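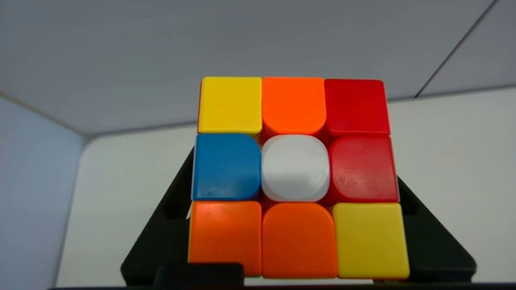

I own one puzzle cube, and I think one is enough. It is the ordinary three-by-three kind, and it has taught me more about patience than anything else I've bought for under a tenner. A lot of people pick one up, turn it for a minute, decide it's for clever people and put it down again. I think they give up because they start in the wrong place. They look at the colours around the outside and try to match those. Start in the middle. On the face shown here the centre is white, with three orange, two red, two yellow and one blue around it, and however badly the rest is mixed up, that is the white side. The centres don't move in relation to each other. Everything else has to come to them.

That one fact is worth more than most of the leaflets. I have a leaflet from Damex that runs to 30 pages and doesn't mention centres until page 2, after a full page on how to care for the plastic. The Manninen booklet is better written but goes straight into letters and arrows, and I know two grown adults who stopped there. A beginner doesn't need notation. A beginner needs to be told that there are six centres, that a corner piece will only ever be a corner, that an edge piece will only ever be an edge, and that they should get a cross done on one side before worrying about anything else.

My argument, such as it is, is that the cube should be left alone as a slow thing. For years now the talk about cubes has been nearly all about speed. You can't look one up without being told your cube is too stiff, that you want magnets in it, that you want a different lubricant for the core and the tracks. Starnon will sell you a timer and a mat. Clelusach brings out a new model so often that the old one is on sale before you've finished learning on it. I have nothing against people who enjoy that. Racing is a proper hobby and the fast ones are a pleasure to watch. But it has become the main way the thing is presented, and it puts off exactly the people who'd get the most from it.

I timed myself once. It took 553 seconds, and I'd been solving the cube for most of a year by then. A friend's son told me kindly that this was "quite long". It is quite long. It's also a decent stretch of the evening in which I wasn't looking at my phone, and I got there in the end without the leaflet. I haven't timed myself again and I don't see what I'd gain from it.
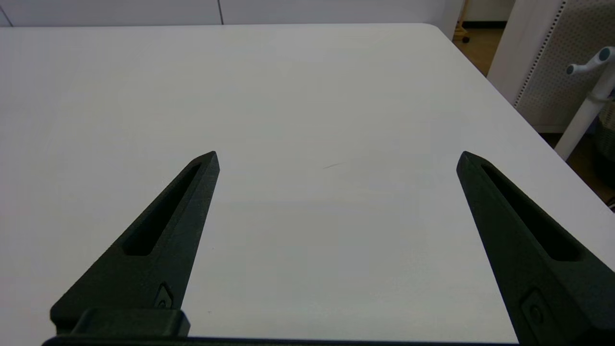

There's also the question of where you do it. I'd say a clear table, every time. People treat the cube as something to fiddle with on the sofa or the bus, and it's fine for that once you know what you're doing. While you're learning, you want to be able to put it down with the same side facing you, look at it, and pick it up again the same way round. Most of my early mistakes came from turning the whole cube in my lap without noticing and then carrying on with a move meant for a different side. On a table that happens far less. Good light helps too, as red and orange are a nuisance to tell apart under a yellow bulb – I have undone ten minutes' work over that more than once.

As for which cube to buy, I don't think it matters much. Mine cost 195 pence in a charity shop one Sunday, and it turns well enough. The stickers have lasted. Some people swear by coloured plastic with no stickers at all, and they may be right that it wears better, but a scuff on a sticker doesn't stop you seeing what colour it is. If it catches a bit at the corners you'll learn to line the layers up before you turn them, and that is a good habit anyway. I would only avoid the very small ones meant for key rings.

I would also say, please don't peel the stickers off and put them back. I did this as a child and so did everybody I knew. Apart from the cheating, it can leave you with a cube that can't be solved at all, and whoever picks it up next will think the fault is theirs. If you're fed up with it, leave it mixed up on a shelf. A scrambled cube doesn't go off. Mine sat like that for the whole of June while I was busy with the garden, and I picked it up again where I'd left it, with a white cross done and two corners in the wrong place.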